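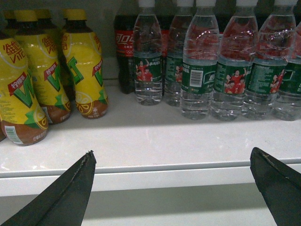
## Shelf registration

**Shelf registration** is the job of working out where a shelf is, in the robot's own coordinates, well enough to plan a reach into it. I keep this entry for the Drenau handbook, and I've been rewriting it on and off since October, so expect some seams. It covers the registration step in Nireo (our planning stack), the shelf file it reads, and the ways I've seen it go wrong.

People new to the stack tend to mix it up with product detection. Detection tells you there's a bottle and gives you a guess at which one. Registration tells you where the board under the bottle ends, how high the lip sticks up, and how much room there is before you hit the next board. You need both, but they run separately, and they fail on different days!

### Where the name comes from

It's borrowed from medical imaging and mapping, where you register one picture against another until they line up. In our case one side is a depth cloud from the head camera and the other is a plain geometric model: boards, lips, uprights, hooks. The older name in our code is "rack fit", and you'll still see `rack_fit` in log lines and in a couple of function names I never got around to changing. Same thing.

### The shelf file

Shelves are described in a format called Borier. It's a text file, you can write one by hand in a few minutes, and I'd encourage you to do it at least once. A short one looks like this:

```
unit: drinks_a
board: upper lip: raised depth: measured
board: lower lip: raised depth: measured
upright: left slots: double
neighbor: pegboard_a side: left
```

The `neighbor` line matters more than it looks. A store fixture hardly ever stands alone, and if you leave the neighbor out, the planner thinks the space beside the shelf is free air. It will happily swing an elbow through there. Wire hooks are the worst case, being thin and white against a white back, so half the time the depth sensor doesn't return anything for them at all. Put them in the file even when they carry no stock.

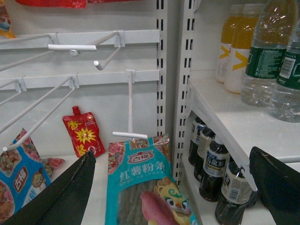 The same goes for packages standing on the floor of a display. They aren't part of the fixture, so they don't belong in Borier, but the planner still has to steer around them. Nireo handles that with a second layer, the clutter layer, rebuilt from live depth at 30 Hz. Anything that isn't explained by the shelf model lands there as a lump. The lumps don't have names and the planner doesn't care. A bag of noodles and a box of batteries are both just somewhere you can't put your wrist.

### How the fit works

1. **Find the long edges.** The front lip of a shelf board is the best feature you'll get: long, straight and close to the camera. The solver looks for it first and ignores the stock.
2. **Lock the height.** With one lip found, it slides the model up and down until the second board agrees.
3. **Lock the sideways position.** Lips can't help here (they look the same all the way along), so this step uses the uprights. The slots repeat too, mind you, so the solver anchors on the end of the board and only then snaps to the slots.
4. **Check from the wrist.** Once the arm is close, the gripper camera gets a look at the lip and corrects whatever the head camera got wrong.

Step four is the one everybody wants to skip, and I get it, it costs you a pause before every approach. But head-to-wrist calibration drifts. We use Ladefoged for calibration, it's a good tool and I've no complaint about it, but the numbers it gives you belong to the moment you ran it. Bump the head and they're stale. I've watched a plan that looked perfect in the viewer put a fingertip 4 cm too low, straight at the lip.

### Clear bottles

Drinking water is hard on depth sensors. Light goes through the body, bends in the ridges, and comes back from whatever stands behind, so a clear bottle shows up as a floating label with holes above and below it. Color bleeds through as well: put something red behind water and a color-based segmenter may decide the water is partly red.

The trick in Nireo is to trust the label and the board and nothing in between. The label gives you a decent cylinder. The registered board gives you the height of the base. Join the two, and you've got a bottle model without ever having seen most of the bottle. (It's one of the better arguments for doing registration properly in the first place.)

Which side the label faces is another matter. Brand logo, barcode panel, group photo, small print: the same product can show you any of them depending on how it was set down, and the detector has to accept them all. Rhys Lockyer put together our label set, 1,787 crops, and he made a point of including plenty of backs. The version before that was nearly all fronts, and it treated a turned bottle as a new product.

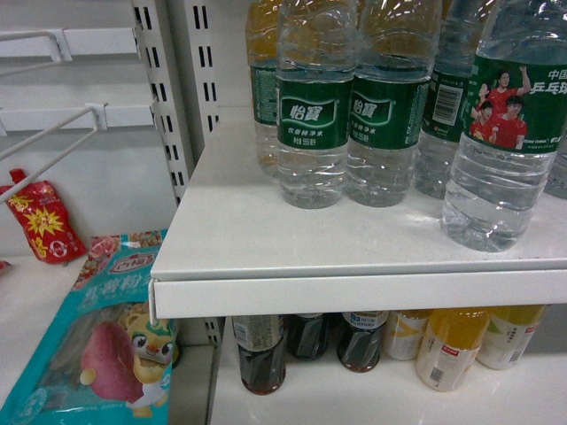

Kirsty Wihongi thinks I undersell the lower board. Her view is that bottles tucked under an upper shelf are the real test of a registration, as their tops are hidden from the head camera and the only way to know the clearance is to know where the underside of the board above is. She'd make a lower-row approach the acceptance test for any new Borier file, and leave the upper row as a warm-up. I was lukewarm on it at first, mostly out of habit, but I tried it on a file of my own and it caught a board thickness I'd typed in wrong. So there's now a `--lower-first` flag on the test script, and I'd use it.

### Approach planning

Once the shelf is registered, the planner builds a corridor for the hand. It opens at the front lip, stays above the board by a set margin, and closes behind the target. The fingers count as part of the hand even when they're spread, and spread fingers are wide! In a tight row there may be no corridor at all with the gripper fully open, so Nireo tries 2 widths before it gives up and asks for a different target.

Empty board in front of the stock is worth a lot to you. It lets the hand drop in over the lip, level out, and then go forward, all as separate moves that are easy to check. When the stock comes right up to the lip those moves get squashed into one diagonal, and small errors in the fit start to matter.
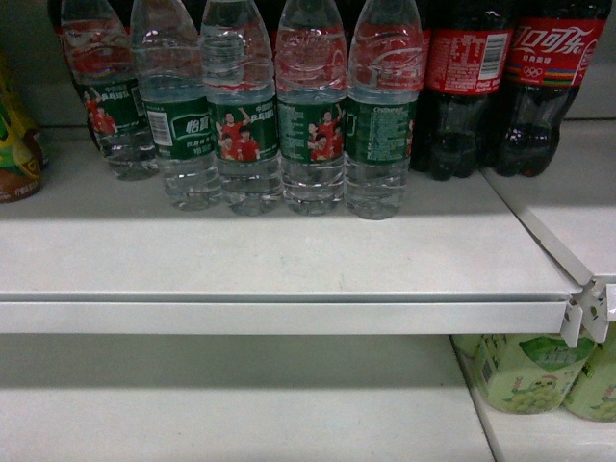 *Water and cola on the upper tier, with open board between the bottles and the front lip.*

### Common faults

**Fit slides along the shelf.** The end of the board is out of view. Turn the head until an upright shows and run it again.

**Fit is tilted.** Usually an adjacent section that stands at an angle, and the solver has averaged the two. Give the neighbor its own `unit` and its own heading.

**Ghost lumps over the board.** Reflections, mostly from glossy white surfaces and bottle bases. Raise `min_lump_height` a little, but go easy, or you'll start losing flat packets.

**Good score, bad reach.** Check the calibration before you touch the shelf file. I've lost whole afternoons doing it in the other order.

### See also

- Clutter layer
- Corridor planner
- Ladefoged: running a head-to-wrist calibration
- Borier format reference (Maxine Pryor keeps that page, so send field requests to her)

Last edited 21 May 2020. The section on tilted fits still needs a worked file.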